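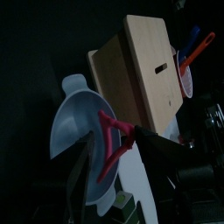

# Gripper stall during the utensil task

Group report, Dimeck arm project
Els Nijs and Natsumi Sasaki

## Background

Our project used the Dimeck arm in the Salstead teaching lab to move kitchen utensils between containers on a bench. The hardest item was a pink plastic utensil with two narrow arms, which had to be gripped at the joint and carried over a plastic basin. We used the Najjar control software with the default grip settings.

## What went wrong

On run 14 the gripper closed on the pink utensil and lifted it normally. Partway across the basin the fingers stopped responding. The arm kept moving for 2 seconds, then halted with fault code 3256 on the screen. The utensil stayed in the grip.

Els pressed the emergency stop. The arm froze as it should, but the gripper did not let go, and the release command did nothing. We left everything where it was and went to get our supervisor – the lab rules say students don't put a hand between the fingers while the arm has power. Once power was off at the wall, the fingers could be backed off by hand using the screw on the gripper body.

## Finding the cause

The manual lists 3256 as a motor over-current fault. We first blamed the grip force, which we had raised the week before to stop the utensil slipping. Lowering it back to the default helped, but the fault came back four runs later.

Natsumi then checked the log and saw that the current climbed only when the wrist was turned well over to one side. With the cover off, we found the gripper cable had been tied too short at the wrist. At that angle it pulled on the connector and the position signal dropped out. The controller took this to mean the fingers were still open, so it kept driving the motor against the plastic until the current limit tripped.

## Repairs and changes

- Retied the cable with enough slack for a full wrist turn.
- Replaced the connector, as one pin was bent.
- Put the grip force back to the default.
- Added a check that halts the arm straight away if the position signal is lost.

We repeated the task at the same wrist angle after the repair and did not see the fault again. We pulled the new connector on purpose to test the check, and the arm stopped at once.

## Still open

The gripper holds its load after an emergency stop. This is how it was designed, so a part won't drop, but it would be a problem if someone's fingers were caught. We have asked for the hand release steps to be printed and put on the wall near the bench. The labelled tool for the screw is kept in the Plerthorpe storeroom at the moment, and it should be moved to the lab.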